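Subject: Re: [stenlow-local] Council president staying or going?
Date: July 16, 2021

> Does anyone know if the Bristlow seat is really going to be
> open in November? I heard at the Younis meeting that the
> council president has told people privately she is done, and
> then the paper said she is running. Also, what happens to the
> petition if she pulls out after the deadline?

Taking the second part first. The petition stands on its own. It asks for a charter vote on moving from five districts to seven, and it goes to the clerk no matter who is on the ballot for Bristlow. We need 1000 valid signatures. As of last night we have 474 that have been checked against the voter roll, plus 60 from the Kekemia side that still need checking. 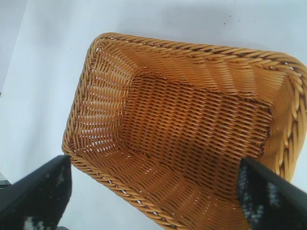
Sheets can be dropped off at the Stenlow office during open hours. Please sign the bottom of each sheet as circulator before you hand it in, or the clerk will throw out the whole page. Finished sheets go in the wicker basket with the braided rim, on the white table. Blank ones are on the shelf by the door.

On the council president, I only know what she said at the budget session, which was that she intends to serve out her term and file again. Two members of her own slate have been asking for a change at the top since spring, and I think that is where the rumor started. She has not filed yet. Neither had she at this point four years ago.

If she does withdraw after filing closes, her name stays on the ballot. The party can't swap in someone else. I asked the clerk's office and that was the answer for both the primary and the general.

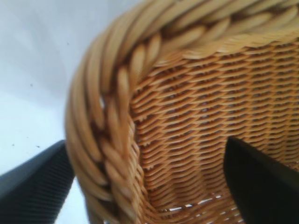
Younis precinct is where we are weakest. There are 210 doors on the walk list there that have not been tried once. I can bring packets to the next meeting for anyone who will take a few streets. Same tan woven basket for those sheets when you're done, please, and write the precinct number in the top corner.

The clerk's deadline for signatures has not changed.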